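デモ収集作業 定例打合せ 議事録

時期:11月
時間:14時00分開始、15時40分終了
場所:実験棟 小会議室および収集ブース前
出席:Leena Saarinen(進行)、Aarne Karppinen、Orestis Athanasiadis、Edgardo Belmonte
欠席:Esko Lahtinen(書面で意見提出)
記録:Belmonte

配布資料:収集件数一覧、除外理由の内訳、Clikus設定変更メモ、Lahtinen意見書

1. 前回議事録の確認

前回議事録を承認した。字句の修正が一件あり、「再学習」とあったところを「追加学習」に改めた。前回の宿題のうち、操作者向け手順書の改訂は完了。時刻同期の調査は継続中で、議題4で扱う。

2. 収集件数の報告(Karppinen)

現在までに登録された遠隔操作のデモは3,492件。この数は、Clikusに取り込まれ、開始と終了の印が付いているものを数えている。取り込み前の生データは含まない。

作業の種類は7種で、前回から増減なし。種類ごとの偏りが大きく、平置き部品の移し替えに件数が集中している。箱からの取り出しと、段ボールトレイへの置き入れが少ない。Karppinenからは、学習側に渡す前に偏りをならしたいとの意見があった。

Athanasiadisより、件数をそろえるために多い側を間引くと、失敗からの立て直しを含む貴重なデモまで落ちるおそれがあるとの指摘。多い側は間引かず、学習時の抽出比率で調整することにした。抽出比率の案はAthanasiadisが作る。

Saarinenから、件数一覧に操作者別の欄を加えてほしいとの要望。Karppinenが次回までに対応する。氏名は出さず、操作者番号で表示する。

3. 除外基準について(Athanasiadis)

除外の判断が確認者によって分かれている。特に次の場合に判断が割れた。

・把持に一度失敗し、操作者がそのままやり直して完了したもの
・対象物には触れていないが、指先がトレイの縁に当たったもの
・途中で操作者の手が止まり、長い静止区間があるもの
・完了後に原点へ戻らず記録が終わっているもの

協議の結果、やり直して完了したものは残し、「立て直しあり」の札を付ける。縁への接触は、トレイが動いた場合のみ除外とする。静止区間は60秒を超えた場合に除外し、それより短いものは静止部分だけを切り詰める。切り詰めの前後で指令値に段差が出ないか、Belmonteが抜き取りで確認する。

原点へ戻らずに終わったものについては意見がまとまらなかった。Karppinenは残す立場で、完了の判定は置いた時点で決まるので後の動きは不要とした。Athanasiadisは、終わりの姿勢がばらつくと次の動作につなぐときに困ると述べた。Lahtinenの意見書も後者に近い。当面は残して札を付け、学習結果を見て再度議論する。

すでに確認を終えた分をさかのぼって見直すかどうかについては、対象を段ボールトレイの作業に限る。ほかの作業は新基準を今後の分から適用する。

4. 時刻同期の調査(Belmonte)

手先カメラの画像と関節角の記録にずれが見られる件。画像側の時刻は受信時に付けているため、転送が混んだときに遅れる。撮影時の時刻を使うように取り込み処理を変更し、Barkanceの試験機で試している。Clikus側の設定変更は配布メモのとおり。

旧方式で記録した分をどう扱うか質問があった。Belmonteの回答は、ずれを推定して補正することはできるが、転送の混み方が一定でない記録では残差が出るというもの。補正後に、指の開閉と画像上の指の動きを突き合わせ、合わないものだけ落とす方針とした。突き合わせの道具はNenovdenで以前に使ったものを流用する。

グリッパの開度が記録されていないデモが少数見つかっている。開閉の指令だけは残っているので、開度を使わない学習には使えるが、使うデモの一覧からはいったん外す。

5. 収集ブースの状況と見え方のばらつき(Saarinen)

打合せの途中で収集ブース前に移動し、手先側の画像を見ながら協議した。段ボールトレイの作業について、以下の点が挙がった。
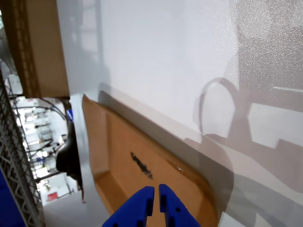

図1 手先側の画像。青い二本指グリッパと段ボールトレイ。

(1) 白い面に落ちる影
トレイの奥の白い面に、画像に入っていない物の影が出る。Karppinenは、影の形が毎回同じだと学習側が影を手がかりにしてしまうおそれがあるとした。照明の向きを作業日ごとに変える案と、影を減らす案が出た。実際の使用場所でも影は出るため、前者を採る。照明の向きは記録票に書く。

(2) トレイ底の黒い汚れ状の模様
Athanasiadisより、模様のあるトレイだけで集めると置き位置の目印になりかねないとの意見。模様のないトレイを加えて2種類とし、操作者が交代するときに入れ替える。トレイには番号を振り、記録票に記入する。番号は画像に写らない裏側に書くこと。

(3) 指先の見え方
指は画像の下端に上の方だけが出る。Belmonteから、カメラの取り付け角を変えて指をもっと入れたいとの提案。Karppinenは、途中で角度を変えると既存のデモとそろわなくなるとして反対した。今回は角度を変えない。別の角度での収集は、Kılıçarslanでの収集を始めるときに改めて検討する。

(4) 背景
棚や機材が背景に入る点は、そのままとする。収集のために片付けることはしない。

6. 操作者の指示文(Lahtinen意見書、Saarinen代読)

各デモに付ける指示文が操作者ごとに異なり、同じ作業に「入れる」「置く」「移す」が混在している。Lahtinenは表記の統一を提案している。Athanasiadisは、言い回しの幅は残した方が学習に役立つとの立場。

協議の結果、作業の種類を示す項目は固定の語とし、自由記述の指示文は操作者の書いたままとする。誤字は直さない。ただし対象物の名前が誤っているもの(例:トレイと箱の取り違え)は修正し、修正前の文も保存する。

7. 決定事項

・件数の偏りは学習時の抽出比率で調整する。
・立て直しありのデモは残し、札を付ける。
・静止60秒超は除外、それより短いものは切り詰める。
・照明の向きとトレイ番号を記録票に記入する。
・カメラの取り付け角は現状のままとする。
・作業種類の語は固定、指示文は原文のまま残す。

8. 宿題

Athanasiadis:抽出比率の案。除外基準の文書化。
Karppinen:件数一覧に操作者番号の欄を追加。模様のないトレイの用意。
Belmonte:切り詰め箇所の抜き取り確認。旧方式記録の補正と突き合わせ。開度の欠けたデモの一覧作成。
Saarinen:記録票の改訂。Kılıçarslan側との収集開始時期の調整。
Lahtinen:固定語の一覧案。

9. その他

収集ブースの予約が重なることがあったため、予約表は一本化し、Saarinenが管理する。午前中の枠は装置の点検を優先する。

非常停止ボタンの位置について、新しい操作者への説明が抜けていたとの報告があった。手順書の先頭に移す。改訂はBelmonteが行い、次の収集開始前に配布する。

次回は同じ会議室で14時から。議題は原点復帰なしのデモの扱い、抽出比率の案、Barkanceでの試験結果。

以上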